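Korkatport Shared Workshop
Robot Arm Build Group
Minutes of the meeting held November 1, 2024

Opening

The meeting got going a little later than planned, mostly because the kettle and the heater were on the same circuit again and we all had to stand in the dark for a while until somebody found the breaker. Eleven people came in person and two more listened in by phone, and it was a real pleasure to see a couple of faces we had not seen since the summer. Welcome back, and please keep coming!

The minutes of the last meeting were read and accepted with one correction. The shoulder joint was repaired with the longer screws, and the minutes had said the shorter ones. Anybody who copied the note into their own build log may want to go back and change it.

Where the build stands

The arm is up and moving, and after the year we have had with it, that got a round of applause. The member looking after the wiring told us that the new wrist cable has gone through 300 full turns without dropping its signal, where the old one used to quit somewhere in the first hour of an evening. The cable still rubs a bit against the housing when the elbow is folded all the way in. We talked for quite some time about whether to put a sleeve on it or to move the clip, and settled on moving the clip first, as it costs nothing and can be undone.

The gripper fingers were taken apart and put back together over the past two weeks. One of them had been closing a hair later than the others, and the cause was a pin that had worked its way partly out. It has been pushed back in and a drop of thread glue put on the end. The glue was borrowed from the bike repair shelf, and we owe them a bottle.

The control program, which we have all taken to calling Mollamow after the folder it was first saved in, had its second big cleanup. It now starts from one command and no longer asks the same three questions each time. A written page on how to start it and how to stop it is in the binder. Please read the stopping part first.

Pick and place trials

This took up the largest part of the meeting, and rightly so. Since the last meeting the group has logged 209 tries at picking a single object off the table and setting it down in a marked spot. Of those, 131 were counted as good, meaning that the object was lifted, carried and let go where it was supposed to be. There was a friendly argument over whether a block that lands in the right place on its side should count. The feeling of the room was that it should not, and that the few we had marked as good on that basis have to come out before we print the numbers for the newsletter. The two members who keep the log will go through it together.

Several people felt that the felt pad has been the best thing we have added all fall. Things that get dropped stay near where they fell, and the fingers can press down a little without that awful scraping sound. One member would like a darker pad, as the beige one shows every smudge, but there was no great appetite for buying another while this one is still in good shape.

We then went over which objects to work with next. The Rubik's cube is a favorite and will stay. The ball is fun to watch but hard to score, and it was agreed to leave it for open evenings when there are children about. The blocks and the orange cylinders stay on the list as well. There was a long and happy discussion about cords. Anything with a cord on it is a different kind of job altogether, the cord having its own ideas about where to go, and a few of us would dearly love to see the arm pick up a plug and set it down neatly. It was agreed to make this the goal for January, with nothing connected to the wall while we try it.

Parts and money

The capacitors we sorted out at the last cleanup still need to be tested and put into drawers. Two members offered to bring their meters and do it over an evening with pizza, and the rest of us were quick to accept on their behalf. Until then, would everybody please leave the bowl as it is and take nothing from it for other projects. We will have labels ready by then, too.

A spending limit of $30 was approved for small hardware, meaning cable clips, thread glue (including the bottle for the bike shelf) and a bag of assorted screws. Please hand in the receipt in the same week, with your reason for buying written on the back. A request for a second gripper was put off until we know what the first one can really do. It was a good request, nicely put together, and we hope to come back to it.

Table and floor

We had a word about tidiness, as we seem to do every time. The table is shared with the electronics evening, and both groups have been leaving their things on it. We agreed that the storage bin may stay in its corner, that loose parts go into a bowl or a bag before anybody switches on the arm, and that cords hanging over the front get gathered up before the next person sits down. One member caught a foot in a cord last month and was very gracious about it.

The chair with the bad caster has been moved to the repair corner. If you find it back at the desk, please do not sit in it.

Visit to Ernville

The makers' group over in Ernville has asked us to come and show the arm. There was warm support for going, and a good deal of worry over getting the arm there in one piece. Bolting it to a sheet of plywood and carrying the whole thing flat seemed the most sensible way. Somebody suggested taking only a video, and this was talked over kindly, but most people felt that a visit with no arm would be a bit of a letdown for our hosts. We will write back to say yes, and ask what size of table they have and how near it is to an outlet.

Venkataraman notes

The set of hand-written joint notes that came to us with the Venkataraman parts box has now been typed up in full. It is in the binder behind the wiring pages. Two of the angles are still unclear because of a coffee ring on the original, and anybody with sharp eyes and a bit of patience is welcome to have a try at them.

Things to do before we next meet

Move the wrist cable clip and run the elbow through its full fold: wiring group
Go back over the trial log and take out the sideways blocks: log keepers
Test and label the capacitors: pizza evening, date to be put on the door
Write to Ernville about the table and the outlet: secretary
Buy clips, glue and screws: whoever is next at the hardware store, but please tell the others first
Draw up a simple score sheet for plugs and cords: still open, speak up if you would like it

Any other business

The spare key has been found. It was in the tea tin.

There was a request that the radio be turned off while trials are being logged, which was carried with some grumbling. Thanks were given for the lemon bars, and the meeting closed so that those who wanted to could stay on and run the arm for a while. 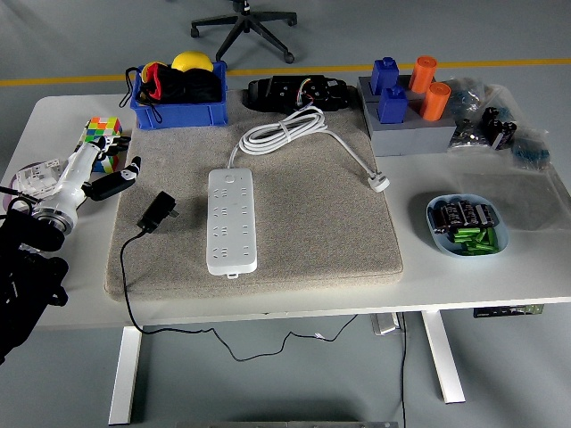
The work table, with the gripper beside the cube and the power strip on the felt pad.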